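On Monday we finally went to Katdale, the small theme park behind the lake. My daughter had asked for it since June, and I had a free day from work which I could not move to another date. We took the early bus from Jernbridge and we stood at the gate 5 minutes before the opening.

The first thing I want to say is that the go-karts are new. The old track was a simple oval, and now it has a bridge and a long curve to the left. You must be 3 years old to sit beside an adult, and taller than that little painted bear if you wish to drive alone. We waited 70 minutes for the first ride. It was too long, and the next time I will go there directly after the entrance. 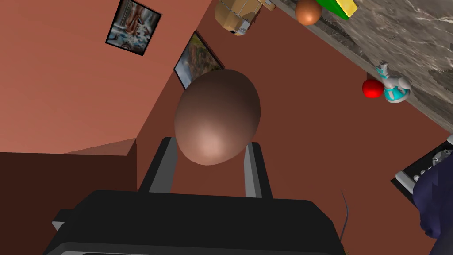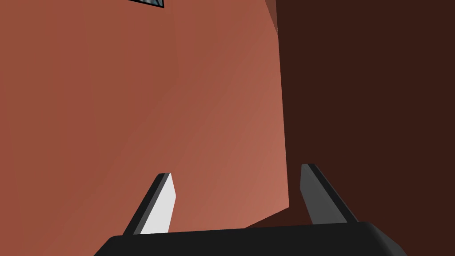 A brown egg, and a reddish-brown surface from very close.

After lunch we saw the show in the Zeltik tent. The hall has 400 seats and almost all of them were taken, so we sat on the side, where the loudspeaker is rather strong. The story is about a mouse who wants to become a racing driver. My daughter laughed very much at the part with the wrong helmet. I did not understand every joke, but the songs were good and the actors came to greet the children afterwards.

For food I recommend the Afolabi kitchen near the carousel. They make rice with chicken and fried banana, and the portion is enough for two persons if one of them is small. The burgers at the main square cost more and the queue is in full sun.

The last bus back was quite crowded. We bought one ticket too many, it is valid until the end of the season.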